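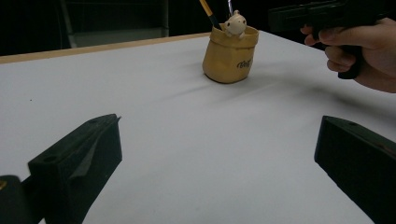

Causes that do nothing

The question put to the Bultavstead meeting was narrow: can an absence be a cause? A gardener fails to water a plant and the plant dies. Ordinary speech blames the failure. Most theories of causation, which ask for some process running from one event to another, find no process to point to.

The counterfactual account has the opposite trouble. Had the gardener watered the plant, it would have lived; but the same holds of everyone else who might have done so. The Grarnau paper, 87 pages long with 352 notes, calls this the problem of surplus omissions. 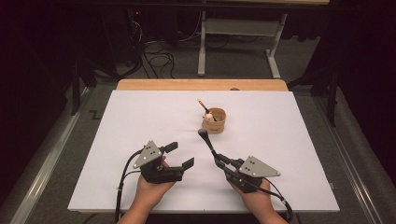

Over a white board: two grippers; on it, a round cup.

Its remedy is to admit only those omissions that break a norm. The gardener was expected to water, and the neighbours were not.
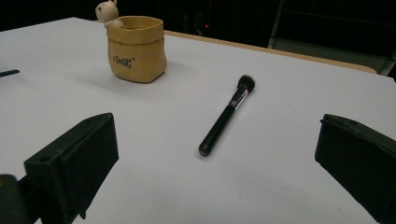

Rowbotham objected that this makes causation depend on what people expect of each other, and that plants died of drought long before there were gardeners. The reply, that norms may include the normal working of things, took up most of the afternoon.
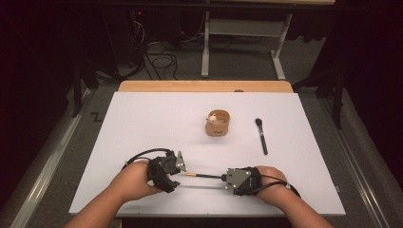 A weaker reading is available. Norms may settle which causes we mention, and leave open which causes there are. On that reading the surplus omissions remain - all of them causes, few worth naming. Tedano will print the 14 papers in August.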